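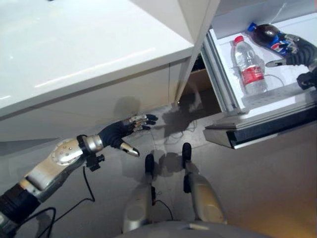
Under the counter, left hand.

Blog > Law in daily life

In February I received a letter about the Hokard shareholder settlement. I bought my shares for $2000 and the notice offered me $439. I have read it two times, with a dictionary.

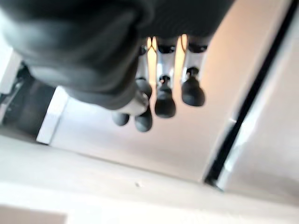

The release clause

If I sign, I give up every later claim against Hokard, also the ones I do not know yet. This seemed to me a lot. 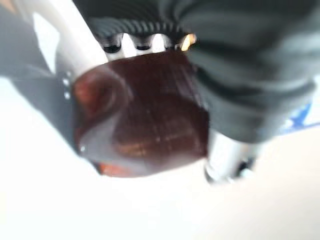 Steinbach, the claims office, replied that the clause is usual and I may opt out in writing. So I asked them for the form, and also for the legal fees.
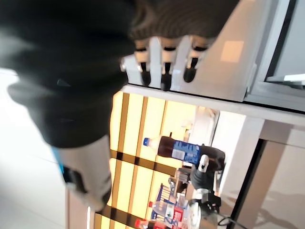
They sent the form, but about the fees I am still waiting. I will decide when I have both papers on my desk.

Recent posts
- Fakby and the missing proxy card
- My first meeting at Inden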